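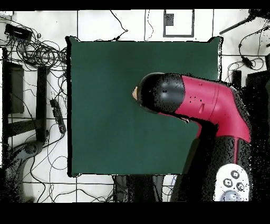
Notebook 2, p. 80

May 10, 2023

Rerine descaler, second look. Howard Hartley came back from Pickering convinced the stuff cuts scale in the shop kettle by half. His evidence is one kettle and a good mood. I'd like to see it against plain citric acid before we buy a case.

Setup: coupons cut from the same length of old Driltport pipe, all with visible scale. 25 g citric per liter in one tub, Rerine at label strength in the other. Same tap water, same shelf, lids on. Weighed before going in. Will weigh again after rinsing and a full night's drying.

Gripe — the Sakgate sheet says "tested to 2,000 cycles" and never says what a cycle is. Fill and drain? Heat and cool? I wrote to ask and got the same sheet back.

Both tubs fizzed at the start. Rerine fizzed louder, and I suspect that is most of what Howard liked about it. Fizz isn't weight loss.

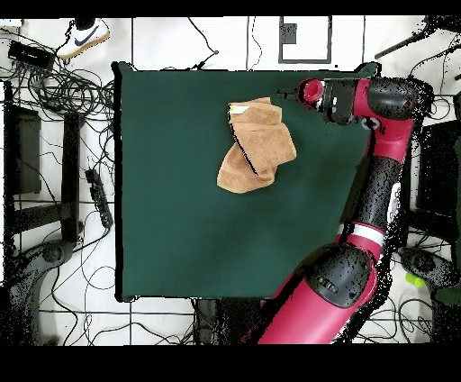
Why not just go by how clean the coupons look?

Scale comes off in patches, and a shiny spot catches the eye while the rest stays put. The balance doesn't care. Howard called the last batch "clean" and it still had a crust on the inside curve.

Balance drifted 2 mg between first and last weighing. Small next to the scale, but I should have run a blank coupon in plain water. Add one next time, and label the lids as well as the tubs.

Not ordering until the repeat in June. If citric keeps up, I can't see paying for the blue bottle.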